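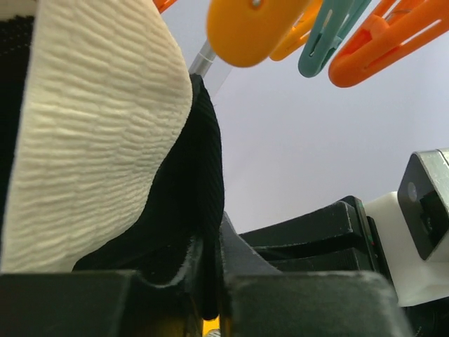
Skorura two-sided knit, cream/black

Article no. 3196

Double-faced fabric by Histedari for throws, cushion covers and unlined jackets. Face: cream-white, textured, with fine irregular crosswise wrinkles. Reverse: deep black rib, fine vertical ribs. Either side may be used as the right side.

Specification
Weight: 800 g per running metre
Roll length: up to 28 m
Sold by: the metre, minimum one metre
Care: wash at 30, reshape while damp, do not tumble dry

Making up
Cut in a single layer. Use a ballpoint needle and a long stitch. Do not press the cream side flat, as the texture will not fully recover. The black side picks up lint; brush before finishing seams.

Swatches are available on request. Cut lengths cannot be returned.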